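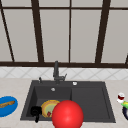 A recovery phrase is the list of words your wallet gives you the first time you set it up, usually twelve of them or twenty-four, and I have had more mail about those words this summer than about any coin, price or exchange. So I promised a longer item on the subject, and you'll need to settle in with a cup of something, as I do tend to go on. The words are ordinary English ones, picked from a fixed list, and together they stand for the key that controls your money. The order counts every bit as much as the words do. Think of the white tile running along under that window, with its faint grey diamonds - the lines only make a pattern if every piece sits where it belongs. Swap two pieces and you still own all the tile, but the pattern is gone. With a phrase it's worse, because a wallet will usually just tell you that the phrase isn't valid and leave you staring at it, wondering which word has wandered off.

I should say that the coins themselves don't live in the wallet. I know I've written that before, and I'll probably write it again before the year is out, but it matters a good deal here. The coins are entries on the blockchain, and the wallet holds the keys that let you move them. If your phone falls in a lake, the entries haven't gone anywhere. Type your words into a new wallet of a compatible kind and there they are again. If you lose the phone and the words both, the entries will still be there, and you'll be able to look at them as often as you like and never spend a penny of them.

Where people go wrong

Ilona Szekeres wrote to me in May with a story that I have her permission to share. She had a small hardware wallet from Ternari, set up carefully, with her phrase written on the card that came in the box. She tucked the card into a cookbook. Then she moved, gave two boxes of books to a church sale, and you can see where this is going. She was lucky in that the device itself still worked and she remembered her PIN, so she was able to set up a fresh wallet with a new phrase and send everything across to it before anything happened. It cost her a network fee and one very bad night's sleep.

Please notice what she did there, as several of you have asked about it. If you think someone else may have seen your words, changing the PIN or the password does nothing to help. The PIN guards the device. Anyone with the words can skip the device altogether. You have to make a new wallet, with new words, and move the coins to it.

The other common trouble is the photo. It's such a natural thing to do! The words come up on the screen, there's a phone in your hand, and you think you'll copy them out properly on Sunday. But most phones send pictures off to an online account without being asked, and then your words are sitting on a computer that belongs to someone else. The same goes for an email to yourself, a note in a notes app, or a file called "shopping" that you feel quite clever about. Write the words by hand, with a pen, and read them back out of earshot of any talking speaker in the house.

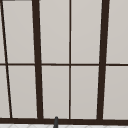 Paper, metal and the second copy

Paper is fine to begin with. I used paper for years and I don't look down on it. Use a pen with ink that doesn't run, print in capitals, and number each word. Pencil fades more than you'd think, and my own handwriting after a long day could pass for a doctor's. If you're not sure whether you wrote "form" or "from," you've got a problem that will only show itself years from now.

For anything you'd be truly sorry to lose, many readers like a metal plate. You stamp or scratch the letters in, and it will come through most house fires and any number of burst pipes. Most wallets use the same standard word list, and on that list no two English words share the same first four letters, so a plate only needs four letters for each word. That saves a lot of hammering. Do check that your own wallet uses the standard list before you rely on this, as a few have their own way of doing things. Miklós Takács stamped his whole phrase in full anyway, all twenty-four words, and tells me his thumb has forgiven him.

Make a second copy and keep it in another building. A relative's house, a safe deposit box, wherever you'd be comfortable. Two copies in the same desk drawer are really one copy, as far as a fire is concerned. What I wouldn't do is cut the phrase in half and put six words here and six there. It feels safer, I know, but now losing either half loses the lot, and anyone who finds one half has a much easier job guessing the rest. There are proper ways to split a backup, and some wallets have them built in. If yours does, read the instructions twice and follow them to the letter. If it doesn't, leave the phrase whole.

The practice run

This is the part I most hope you'll do, and the part I suspect most of you will skip. Before you put real savings in a new wallet, send a small sum to it. Mine was $2, and I felt a bit silly. Wait until it shows up. Then wipe the wallet completely, so that it's as blank as the day you bought it, and bring it back using only the words you wrote down. If your $2 comes back, you know that your handwriting is readable, your order is right and your backup works. If it doesn't, you've lost the price of a doughnut and learned something before there was $1000 riding on it.

Zuzanna Kwiatkowski did this with her Stesia wallet after my last item and found that she had written the ninth word twice and left out the tenth. She had been planning to move her whole holding over that same evening. She started again from scratch, tested it again, and only then moved the rest.

One small caution about the test. Some wallets let you add an extra word or password on top of the phrase, often called a passphrase. If you used one, you need it for the recovery as well, exactly as you typed it, capital letters and all. Leave it out and you'll see a perfectly good wallet with nothing in it, which has frightened more than one reader half to death.

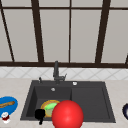
Anyone who asks for your words

Bence Tóth forwarded me a message he'd received from a "support agent," very polite, nicely spelled, asking him to confirm his recovery phrase so that his account could be "upgraded." He didn't answer it, bless him. I'd like every one of you to treat any such request the same way, however official it looks and however much of a hurry the person is in. You type your words into your own wallet when you are restoring it, and that's the only place for them. A website doesn't need them. A friendly stranger in a chat group who has noticed your question about a stuck transfer doesn't need them either, and I'd be wary of how quickly he turned up.

Family is a different matter, and a harder one. Eglė Jankauskaitė asked whether her children should know. I think somebody should know that the backup exists and where to look for it, even if they never see the words while you're well. A letter kept with your will can say which wallet you use and where the copies are. Keep the words themselves out of the will, as in many places a will can be read by the public in time.

The workbook page on wallet backups has been redone and there are 158 printed copies left, free to subscribers who send a stamped envelope. Next time I'll get to network fees, and why the same transfer can cost so much more on one day than on another. Keep the letters coming, and if you do the practice run, write and tell me how it went.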